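Skinitz Introduces Countertop and Wall Mural Pairing for Kitchens and Break Rooms
Drukusov line combines marble worktops with printed wall covering and a matching dark joint strip
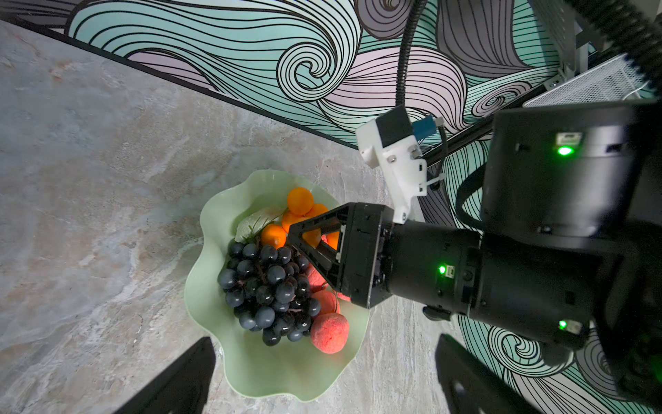

STERKCOMBE, April 7, 2026. Skinitz today opened orders for Drukusov, a kitchen surface line that supplies the countertop, the wall covering behind it and the strip that closes the joint between them as one specification. The three parts have until now been sold from separate Skinitz price lists, with separate lead times and separate installation sheets. Under the new arrangement a single drawing set covers all of them. The wall pattern is a large-scale drawing of waves and spirals in thick black contour, filled with bands of pale mint-teal, lavender-pink and grey, and the counter is a speckled grey-and-beige marble with faint rust-colored and white veining. A dark strip runs along the seam. Color selection for tableware and small accessories in the Sterkcombe showroom follows the wall: the fruit bowl on the counter, with its scalloped rim, is a pale mint green close to the teal in the mural.

Drukusov is intended for residential kitchens, office break rooms and small serving areas where the counter meets a wall on one or more sides. It is not offered for freestanding islands. Customers who want an island in the same stone can order it as a separate item, cut from the same block where stock allows.

Countertop

The marble is supplied honed or polished. Veining varies from slab to slab, and Skinitz does not match veins across a joint unless this is requested at the time of order. Customers can view and reserve slabs at the Sterkcombe yard before cutting. Slabs reserved in this way are held for 5 working days.

All marble in the line is sealed before shipment. Resealing is recommended every 12 months in a household kitchen and more often in shared kitchens. Marble reacts to acid. Citrus juice, vinegar, wine and some cleaning products will etch the surface if left standing, on sealed stone as well as unsealed. Fruit that has been cut should be kept on a board or a plate. Whole fruit can be stored on the counter in a bowl. The base of the bowl should be smooth or fitted with felt, as an unglazed foot ring can scratch a polished finish.

Wall covering

The mural is printed to order from wall dimensions provided by the customer or the installer. The drawing is laid out across the full run of wall so that the contour lines continue from one panel to the next. Sockets, switches and window openings should be marked on the dimension sheet. Where an opening would interrupt one of the spirals, the layout department can shift the pattern sideways and will return a revised proof for approval. Printing starts once the proof has been signed.

The covering is finished with a clear washable coat. It may be wiped with a soft cloth and a mild, non-abrasive detergent. It is not rated for use directly behind an open gas burner. For that location the customer should specify a glass or steel panel, and the layout will be adjusted to stop at its edge.

Walls must be flat, dry and primed before installation. Deviations in the plaster show more clearly under a line drawing than under a plain color, and the installer is asked to check the wall with a straightedge before the panels are hung.

Joint strip

The strip is fitted after both the counter and the wall covering are in place. It covers the expansion gap at the back of the stone and keeps water from reaching the lower edge of the panels. Strips are cut on site. Inside corners are mitered. The strip can be removed and replaced without disturbing the wall covering, which allows the sealant behind it to be renewed.

Replacement strip is available by length from Skinitz and from Lagman, which will carry spare parts for the line.

Ordering and delivery

Lead time is 60 days from signed proof. Countertop, panels and strip are shipped together on one delivery note. Partial shipments can be arranged where the stone has to be set ahead of other trades, in which case the panels follow on a date agreed with the site.

Lagman will handle delivery and installation. Its crews will carry out the template measurement, set the stone and hang the panels in 2 site visits. The counter must be clear of appliances, dishes and stored food on both visits, and water to the sink should be shut off before the crew arrives on the second.

A sample box containing one stone chip in each finish, a printed section of the mural and a short length of joint strip is available for 109 dollars. The amount is credited against any order placed in the same calendar year. Printed samples are produced on the same equipment as the full panels and can be relied on for color. Stone chips show the finish only and should not be used to judge veining.

The showroom display in Sterkcombe is open to trade and retail customers during normal business hours. Appointments are required for slab viewing in the yard and are not required for the showroom. Installation sheets, care instructions and the blank dimension form can be requested from the trade desk.

About Skinitz

Skinitz supplies stone worktops, wall panels and fittings for kitchens and shared workplaces. The company operates a cutting yard and showroom in Sterkcombe.

Press contact: Skinitz Trade Desk, Sterkcombe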